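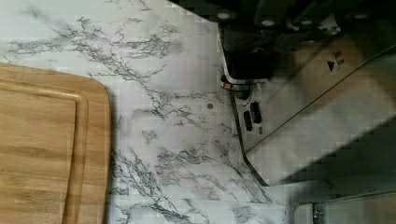
The marble-look bench, with the board out.

I've been making sourdough for three winters now and I still can't say I'm good at it, but I have stopped wasting flour, so I thought I'd write down where I've ended up. A few people asked after the last post. Inna Lysenko wanted the timings and my cousin Zlata wanted to know why hers comes out like a paving stone.

The starter first. Mine came from Valentyna Kovalchuk, who lived downstairs from us at the old flat and gave me two spoonfuls of it in a jam jar. She fed hers on rye and nothing else. I kept that up for a while, then moved to half rye and half plain flour when the rye got expensive. It slowed down for a week and then came good. It lives in the fridge, at the back, and I take it out the night before I want to bake.

I feed it when it comes out and again when I get up. If I get up at six, it has usually doubled by late morning in summer and by mid afternoon in winter. I put a rubber band around the jar to mark where it started. If it hasn't moved past the band by lunchtime I leave it alone and bake the next day. I used to push on with it anyway, and those were the loaves that went to my neighbour's chooks.

The flour I use is 1,000 grams of white bread flour for two loaves, with a couple of handfuls of wholemeal swapped in if I have it. I don't measure the handfuls. I've tried the fancy stone-ground stuff from the market and it tasted good, but the dough was slack and I couldn't shape it. Supermarket bread flour is fine. Check the protein on the side of the bag and buy the one with the bigger number.

Salt goes in after the flour and water have had a rest together. I leave them for as long as it takes to walk the dog around the oval, then mix in the starter, then the salt with a splash more water. It feels like it has fallen apart at that point. Keep squeezing it through your fingers and it comes back together.

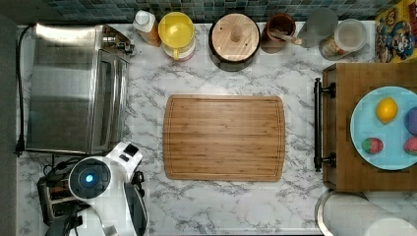 Folding is the bit that took me longest to learn, mostly from trying to follow instructions that were too exact. I had one book that wanted a fold every half hour on the dot and I'd be setting alarms and resenting the whole business. Now I fold it when I walk past. Three or four times over the afternoon seems to do it. Wet your hand, pull one side up and over, turn the bowl, do it again until you've been all the way round. When it starts holding its shape a bit after a fold, I leave it be.

The temperature of the kitchen matters more than anything else I do. Ours faces south and it's cold from May onwards. For the first winter I followed summer timings and got dense bread with one enormous hole under the crust, which I took for a good sign. It was underproofed. Ivan Stelmakh, who used to bake for a living, cut one open at our place and told me so before he'd sat down. His advice was to go by how the dough looks and forget the clock. It should have grown by at least half, with a domed top and some bubbles at the edges, and it should wobble when you shake the bowl. At 21 degrees that takes mine most of the day. In July I put the bowl in the oven with only the light on and check it every so often so it doesn't get away from me.

Shaping I do on a bench with barely any flour. Too much and the dough slides around and won't tighten. I fold the sides in like an envelope, roll it up, and drag it towards me until the skin goes taut. Then upside down into a basket lined with a tea towel that's been rubbed with rice flour. Rice flour is worth buying for this alone. Plain flour soaks in and the towel sticks, and then you're peeling dough off cotton with the oven already hot.

It goes in the fridge overnight with a shower cap over it. Mornings are easier for me to bake in, and a cold loaf is much easier to slash. I use a razor blade held in my fingers. One long cut, off centre, on a bit of an angle.

I bake in a cast iron pot with the lid on, oven as hot as it will go, and turn it down when the lid comes off. My oven runs cool on the left so I turn the pot halfway through. The loaf is done when it's darker than you think it should be. I pulled mine out too early for over a year and the crust went soft by dinner every time.

Then you have to leave it. I know. I've cut into hot bread plenty of times and it's gummy and the knife drags. Wait until the bottom is cool to touch. If we're having people for lunch I bake the day before, and it slices better anyway.

Storage is easy enough. Cut side down on a board the first day, in a cloth bag after that, and whatever is left on day three gets sliced and frozen for toast. Heels go in a bag in the freezer door until there's enough to make crumbs.
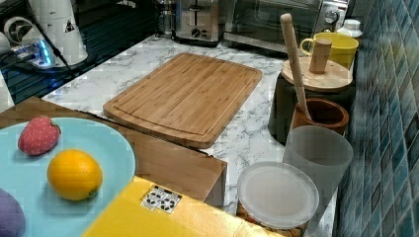

Things I've stopped bothering with

Spraying water into the oven. The pot holds the steam in by itself.

Discard recipes. I made the crackers, and the pancakes, and a chocolate cake that tasted like a chocolate cake. These days I keep a smaller starter and there's hardly any to get rid of.

Floating a spoonful of starter in water to see if it's ready. Mine sinks half the time and the bread is fine.

Fruit loaves. Everyone here picks the sultanas out. I might try one again at Easter with dried apricots, and if it's any good I'll put it up.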